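4.2 Running the hand-held gripper at an open day

Use this section when visitors will try the Plemano gripper themselves. For table demonstrations by staff, see 4.1.

Before visitors arrive

1. Charge both battery packs to 100 percent.
2. Wipe the finger pads with a dry cloth. Do not use alcohol.
3. Check that the screws on both fingers are tight.
4. Set the grip limit to 2. The limit goes back to its default after each restart.

Note: Units shipped before July need the Anurden adapter plate.

During the demonstration

5. Lay out light household things on a soft surface. A tray, a book, a hair clip and small bags of accessories work well.
6. Squeeze the handle once with the fingers clear of everything, then hand the tool over.
7. Ask the visitor to approach slowly and close the fingers fully before lifting.

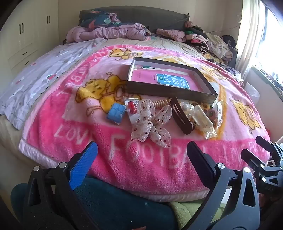
8. After each visitor, press Save. If the light stays amber, wait for it to turn green before the next turn.

Caution: Keep hair, scarves and children's fingers away from the pivots.

9. At closing, copy the recordings to the Piltedari drive. The internal card holds 2,000 clips and stops recording when full.

Error 593: handle not detected. Reseat the cable and repeat step 6.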